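Home Products Downloads Release notes Support Contact

Clidport Insert 4
Posted Sunday, March 22, 2026, by the Clidport product desk

Clidport Insert is software for putting small things into small holes with a robot arm. It takes a picture from the wrist, works out where the hole is, plans a way in that doesn't involve going through the furniture, and then pushes carefully until the part is home or it has a good reason to stop. It runs on an ordinary industrial PC next to the arm. It doesn't need a cloud account, and it will not email you about its journey.

Version 4 is the current release. If you are on version 3, skip to "Upgrading" near the bottom, where there is some mildly bad news about calibration files.

What it does

Insert sits between your robot's own controller and whatever tells the cell what to do next. It has four parts, which we sell together after a brief and unpopular period of selling them apart.

Finder is the perception part. You give it a CAD model or a handful of taught views of the target, and it gives back a pose and a confidence figure. If the confidence is low, it says so and asks the planner for another look from a different angle. Earlier versions were more optimistic about this. We apologise to anyone who met version 2.

Router is the planner. It knows the shape of the arm, the gripper and the part being held, and it treats all three as things that can bump into other things. Many planners forget the part. You find this out the first time a long part swings past a fixture.

Touch is the control part. Once the part is near the hole, Touch takes over from position control and works by force, with a spiral, tilt or straight-down search depending on what you have asked for. It samples the force sensor at 1000 hertz where the sensor allows it. Some sensors claim to allow it and then don't, and the health page will tell on them.

Bench is the tooling: the editor, the log viewer, the replay window and the calibration wizard. Most of your working life with the product will be spent in Bench, so we put the effort there and made the text large enough to read while standing up.

Seeing from the wrist

Finder is built around a small camera at the wrist. An overhead camera gives a lovely view of the back of the gripper at exactly the moment you would like to see something else, and we stopped pretending otherwise two releases ago. You can still plug one in, and Finder will use it for coarse location before handing over to the wrist.

The awkward part of the wrist view is background. Real cells are full of shiny, repetitive surfaces, and an edge detector left to its own devices will fall in love with every one of them. Finder handles this with a region mask that moves with the expected pose of the target, so a strong edge in the wrong place gets no vote.

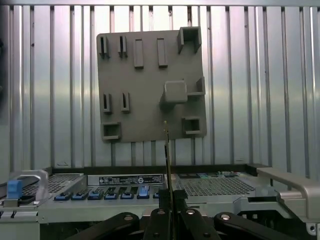 Target selection is where version 4 has changed most. You now name each feature on the target once, in Bench, and the name follows the feature through Finder, Router and Touch. This matters on fixtures where several features look alike. A square plate with hollow receptacles at its top-right, bottom-left and bottom-right corners offers three plausible answers to "find the square opening", and when the pin in the gripper is standing just left of the bottom-right one, nearest is a tempting way to choose. Insert won't choose that way unless you tell it to. It matches the layout of the whole plate first, slotted tabs and solid blocks included, and only then picks out the feature you named. The ribbed metal wall behind the plate, with its bright highlights and dark stripes, falls outside the mask and is ignored. The server chassis beneath it is a keep-out volume as far as Router is concerned, handles and all.

Feature names can be anything you like up to 48 characters. Please resist calling them hole1 and hole1_new. We have seen your project files.

Planning near things you'd prefer not to hit

Router works with two kinds of obstacle. Hard volumes are never entered. Soft volumes may be entered slowly, with a force limit, and are meant for cables, foam and other things that move out of the way if asked politely. You draw both in Bench, or import them from CAD, or let the arm sweep the area and build a rough shell from what it sees.

The approach path is split in two. The long move is planned once and cached. The last short stretch is replanned after every look, so a target that has shifted a little doesn't send you back to the start. If the replanned stretch can't be joined smoothly to the cached one, the arm stops and the message says which joint is the problem. In version 3 it said "planning error 7", and there was only ever a 7.

Thin parts held at one end are a known nuisance. They bend, and they slip round in the fingers between pick and place. Insert can take a fresh look at the held part before each attempt, compare the tip with where it should be, and shift the tool point to suit. This is called tip check and it is off by default, as it costs a bit of time on every cycle. Turn it on if your parts are longer than they are sensible.

Going in

Touch offers 16 search patterns. Most people use two of them. The spiral is the default and is fine for round holes with a chamfer. For square openings we suggest the tilt search, which leads with one edge, finds the wall, and then straightens up. The other 14 exist because customers asked for them, and we are fond of our customers.

Every insertion ends in one of three states: seated, not seated or unsure. Unsure is new. It used to be counted as seated, which flattered the reports on our website and annoyed everybody who had to open the cell afterwards. You can decide per feature what happens on unsure – retry, set the part aside, or stop and turn the light amber.

Force limits are set in newtons and depth limits in millimetres. Both have to be filled in before a program will run. There is no "unlimited" box to tick, and requests for one are kept in a folder.

Replay and logs

Bench records the wrist view, joint positions, forces and every decision made by Finder and Router on a single timeline. Drag along it and everything moves together. When something goes wrong, you can mark a spot and send only that portion to support, which is kinder to your network and to us.

Replay can also be run against new settings. Load last week's trouble, change the mask or the search pattern, and see what Finder and Router would have decided instead. Touch can't be replayed this way, as the part in the recording has no way of pushing back. We do get asked.

Logs are plain text. Error numbers start at 2092 for historical reasons that made sense to the person who left.

Supported equipment

Insert talks to most six- and seven-axis arms that accept streamed position or velocity commands. We publish a list of tested controllers under Downloads and update it when we have tested one, as opposed to when a sales meeting has gone well.

Grippers: any two-finger parallel gripper with position feedback. Suction cups are supported by Finder and Router but not by Touch. The Vusbridge adapter plate is supported directly, with its offsets already in the library.

Cameras: a global shutter colour camera with fixed focus is best. Autofocus cameras will work for a while and then change their minds.

Force sensing: a wrist sensor is recommended. Joint torque sensing is accepted where the arm provides it, with looser limits on how small a hole you may attempt.

Computer: a current industrial PC running Linux. A graphics card is optional and speeds up Finder noticeably. It does nothing for Touch, whatever the colour of its fans.

Licensing

One licence covers one arm. Moving a licence from one arm to another takes a minute in Bench and can be done as often as you like. Simulated arms are free, and you can have as many of them as your desk will bear.

The licence includes all four parts and updates within version 4. Support is by email and telephone during Sullinmont office hours. Evaluation licences are the full product with a time limit and no watermark, as we couldn't work out where to put a watermark on a robot. On-site setup is offered through Simões Integration, who quote separately and will want to see a drawing of the cell first.

Upgrading from version 3

Programs open without changes. Feature names are filled in automatically from your old target numbers, and you should tidy them up while you still remember what they meant.

Calibration files do not carry over. The wrist camera model has changed and the old numbers would be wrong in a way that looks right, so Bench refuses to load them. The new wizard wants a printed target, a flat surface and roughly one cup of coffee. Version 3 files are left where they were in case you need to go back.

Two settings have been removed. "Fast mode" is gone, and its effect can be had by raising the speed. "Expert mode" only ever hid the help button.

The next point release is planned for April and adds Spanish and French menus, along with a fix for the replay window forgetting its size on a second monitor. To arrange an evaluation licence, use the form under Contact and tell us the arm, the gripper and what you are trying to put into what.

Back to Products Previous: Clidport Sweep Next: Clidport Cell Monitor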